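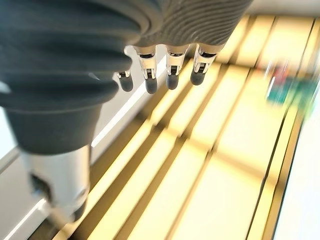
Saltine cottage, opening-up check, June

Same list as last year with my notes under each line, because I never remember why I wrote "check" next to something. Feel free to steal it for your own place!

Water main: OK. Opened it slowly this time (learned that one the hard way, the pantry ceiling still has the stain). Went back to the meter with every tap closed and it sat still.

Water heater: OK, with a note. Filled it before flipping the breaker. The relief valve drips a little after you test it, so I left a bucket under the pipe and I'll look again before bed.

Smoke alarms: 2 OK, 1 FAIL. The one in the back bedroom chirped and then gave up completely. It's past its date anyway so I'm buying a whole new one, no point feeding it batteries. Nobody sleeps back there until it's up.

Carbon monoxide alarm: OK. Tested, loud, scared the dog.

Fire extinguisher, kitchen: OK. Needle in the green, pin in place. I moved it from beside the stove to the door, where you can grab it on your way past instead of reaching over a burning pan.

Wood stove: NOT YET. The Pētersons chimney people can't come for 7 days. Door rope looks flat on the hinge side, so ask them about that too. Taped a note over the handle.

Deck and steps: FIX. Third step down is soft at the left end, I could push a screwdriver right in. Roped it off and we're all using the side door. The railing is fine, I leaned on it as hard as I dared!

Outlets: OK. Pushed the test button on the bathroom and kitchen ones and both tripped and reset. The porch outlet cover is cracked, new one is on the Skulteo order with the alarm.

Refrigerator: OK. Smelled like an old boot, wiped it out with baking soda. Down to 38 by 4 p.m.

Windows: mostly OK. The upstairs one over the porch roof sticks, and that's our second way out, so I waxed the track and made everybody try it. Still stiff. Plane the edge when it's dry out.

First aid kit: restock. Out of tweezers and the burn gel is expired.

Still to do: alarm, step, chimney, porch cover, tweezers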